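4 Setting Up a Shared Workroom

This section covers the placement and adjustment of desks, task chairs and a pedestal fan in a room with a wooden floor. It applies to the Nerkosska chair range, the Verkoner pedestal fan and the Putotus stacking crate. Desk assembly is covered in Section 3. Issue June 2019.

4.1 Before you start

Sweep the floor and remove loose staples and screws. Grit caught in a caster will mark a wooden floor within a few days of normal use.

Check which casters are fitted to each chair. Soft-tread casters are for wood, tile and sealed concrete. Hard-tread casters are for carpet only. The two types push into the same socket and can be swapped by hand with the chair turned on its side.

Minimum clear depth between the back edge of a desk and the wall behind it, where a chair will stand in that space: 2,000 mm if people also need to pass, less if the seat is against a closed wall and the route runs elsewhere.

4.2 Placing the desks

1. Stand each desk in position with the cable opening toward the power outlet.
2. Turn all leveling feet fully in.
3. Place a level across the front edge of the desktop and turn out the low foot until the top is level. Repeat from front to back.
4. Press down on each corner in turn. If the desk rocks, turn out the foot diagonally opposite the corner that drops.
5. Fit a felt pad under each foot on wooden floors. Recheck the level.

Note: Old floorboards often run higher at the joists. Moving the desk a hand's width to one side can save a lot of foot adjustment.

CAUTION: Do not drag a desk with the feet turned out. The threaded stem will bend. Lift with one person at each end.

4.3 Adjusting the chairs

Adjust each chair for its usual user. For seats that change hands during the day, set the height and the lumbar support and leave the remaining controls at mid-range.

1. Sit fully back. Raise the right-hand lever and set the seat height so that both feet rest flat on the floor.
2. Slide the seat pan until there is a gap of two or three fingers between its front edge and the back of the knee.
3. Set the armrests level with the underside of the forearm. Lower them if they touch the desktop when the chair is pushed in.
4. Release the tilt lock and lean back. Turn the tension knob clockwise if the backrest falls away too easily.
5. Raise the headrest to the base of the skull. Chairs supplied without a headrest can be fitted with kit 192, which uses the two threaded holes in the top rail of the back.

Note: Kit 192 fits mesh backs and molded backs. The longer screws are for molded backs.

CAUTION: Keep fingers clear of the armrest bracket while lowering it. The bracket drops freely when the button is pressed.

4.4 Chairs near brickwork

Exposed brick wears through mesh and scratches molded plastic. Leave enough space behind each chair for the backrest to recline fully without touching the wall – check this with somebody seated, as the back travels further under load.

Where the room is too shallow, engage the tilt lock in the upright position or fix a timber rail to the wall at the height of the backrest. Do not fix the rail into mortar joints alone.

4.5 Pedestal fan

1. Assemble the base and stand as shown on the carton. Tighten the height collar before lifting the motor onto the stand.
2. Fit the rear grille, blade, blade nut and front grille in that order. The blade nut has a left-hand thread and tightens counterclockwise.
3. Close every grille clip. Shake the grille lightly. A rattle means a clip is open.
4. Place the fan at the side of the room, aimed across the desks and above seated head height.
5. Run the cord along the wall. Keep it out of the path of chair casters.

CAUTION: Unplug the fan before removing the front grille or changing the height of the stand.

Clean the grille when dust is visible on the wires, and in any case at the start of July, when the fan is likely to be in daily use. Wipe the motor housing with a dry cloth only.

4.6 Crates

Use crates for cables, spare casters and other parts that would otherwise collect on desktops. A crate kept on the floor should stand against a wall, outside doorways and outside the swing of a door. Do not stack crates above desk height, and do not store liquids in a crate that also holds power supplies.

Turn any printed side outward so that the marking can be read without moving the crate.

4.7 Records

Enter changes to the layout on the room sheet. For the Adebisi building, send the completed sheet to Olanrewaju Okafor. Requests for casters and headrest kits go to Chibuzor Mohammed, with the chair type and the room number.

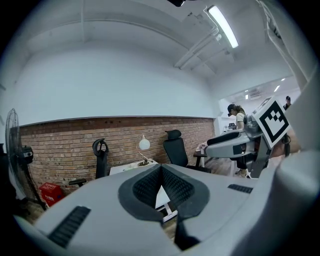

ROOM LAYOUT / Seating and Ventilation

Two black office chairs in front of the brick wall, with the pedestal fan off to the left and a red crate on the floor near its base. For recline clearance at the wall, see 4.4. For fan height and cord routing, see 4.5.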